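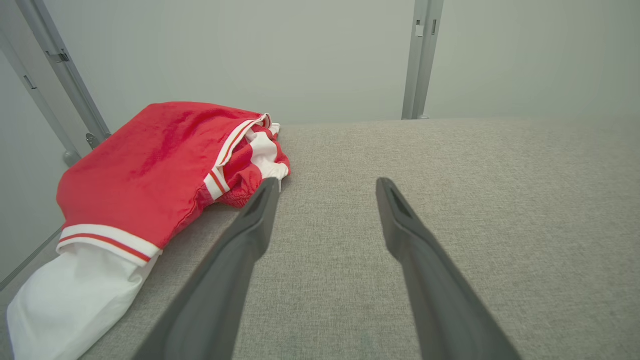

Gripper lets go of shirts halfway through the lift, only on slippery fabric

Posted in Vullgate Help > Arms and Grippers
Viewed 1496 times

Hi all! I've been having a blast getting a two-arm setup to pick laundry off a couch cushion, and most of it goes better than I dared hope. Towels, great. Cotton tees, great. Then we get to sports stuff and it falls apart. The arm closes on the cloth, starts up, and the shirt slides out and lands in a heap. The log says the grasp is good the whole way, so the arm carries on to the fold spot with nothing in its fingers and "folds" thin air.

I'm on the Trumotel controller with the grip check on and the default force. The last session logged 9 drops, every one on shiny or printed fabric. What should I look at first? 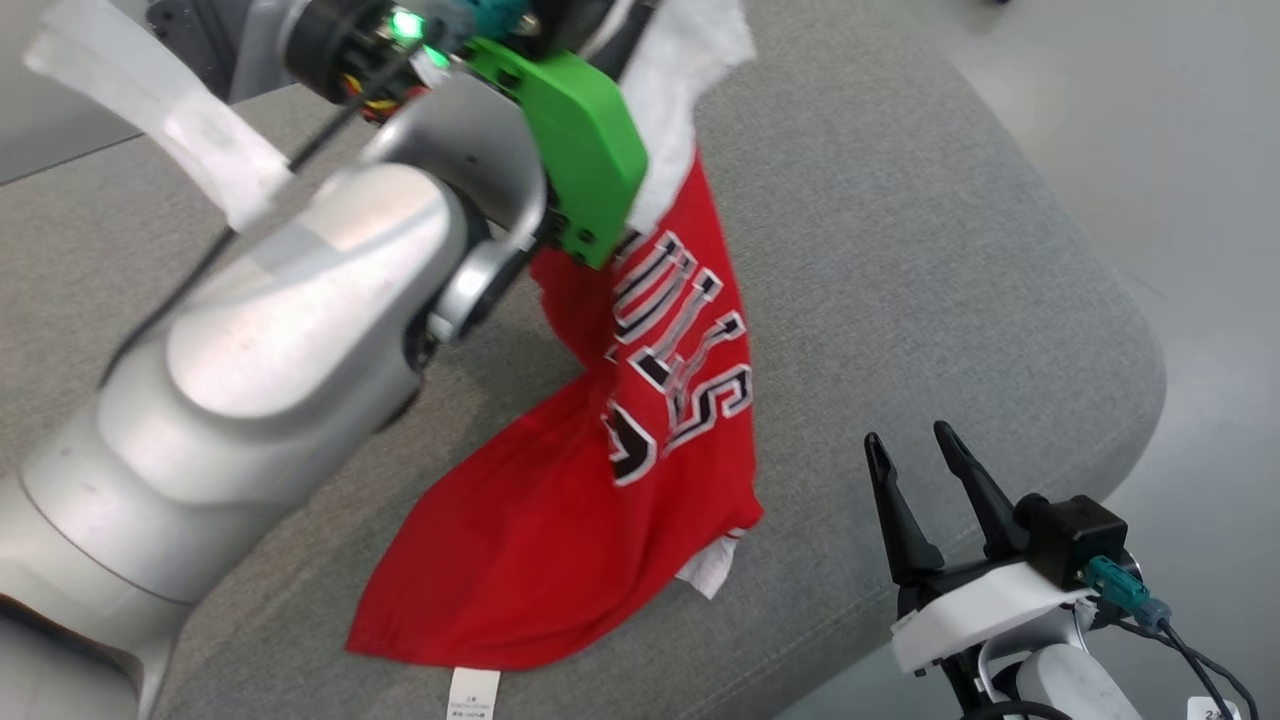

Red shirt with the big lettering in the green gripper, second arm open at lower right.

Thanks in advance, I love this project and want it to stop lying to me!

loopstitch

Oh, this is a fun one, and very fixable! The grip check on that controller only looks at motor current at the moment of closing. Once it passes, it stays passed until you open again. So a shirt can leave and the log will never hear of it.

Turn on the repeat check (Grip > Advanced > Recheck while moving) and set it to 8 times a second. Then add a short pause after the first inch of lift and compare finger position with what you had at close. If the fingers have moved closer together, the cloth is going or gone, and you should stop the arm right there. Mine throws fault 2623 when that happens and goes back for another try.

Please set it to stop before you raise the force. I did it the other way around and bent a fingertip, plus the arm pulled a sleeve tight against the other arm before I got to the stop button. Keep your hands out of there while you tune it!

tallgrass_ed

try rubber tape on the fingers. worked for me

Hakim board user

Tape helps, but it peels, so look it over before each run. I switched to the Londunine pads in May and I'm very happy with them. I'd still do the recheck setting first.

pinwheel77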